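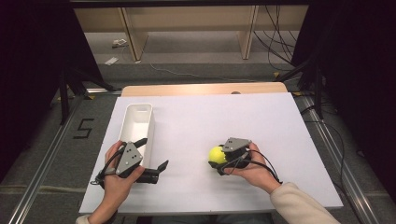
Plunodus hand grippers (pair), kit for self-build

The Plunodus is a pair of hand-held grippers for people who build their own robot at home or in a shared workshop. You hold one in each hand and do the task yourself, and the camera on each gripper records it from close. I designed the first pair in the Gurnetham workshop and most of the parts I still finish there in the evenings.

Fingers and pads

The pads are black blocks with a small screw hole near the top, so you can change them with one screwdriver. We practise with tennis balls, as the felt gives a little under the pads and a bad grip is quickly noticed.

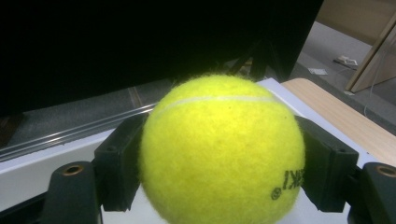
Pads closed on a tennis ball, gripper camera view.

The brass inserts are pressed in before I send the kit. Please do not tighten the screws with a power tool. Two customers did it and the inserts came out together with the plastic.

Holding and cables

Put the fingers over the top of the body and keep the thumb forward. After 20 minutes you will feel it in the wrist, so make a pause. The wires should have a little free length at the back of the hand, or they pull at the connector when you turn.

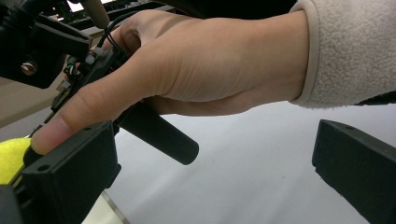
First exercise: ball and tray

Put a white board on the table and a plastic tray on one side of it. Take the ball with one gripper, carry it over the tray and open slowly. Later try to give it from one gripper to the other, which is much more difficult than it sounds.
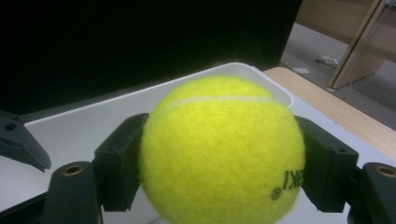

When this goes well with both hands, change to something less round. Suksawat, who tested the second version, went on to clothes pegs and needed about a week.

Price and order

Kit without electronics: 1333
Kit with cables and electronics: 1555
Spare pads: please ask

Prices are in Gelen workshop credits for members; others write to me for the price in their currency. Delivery is usually in January.

Younes Kabbaj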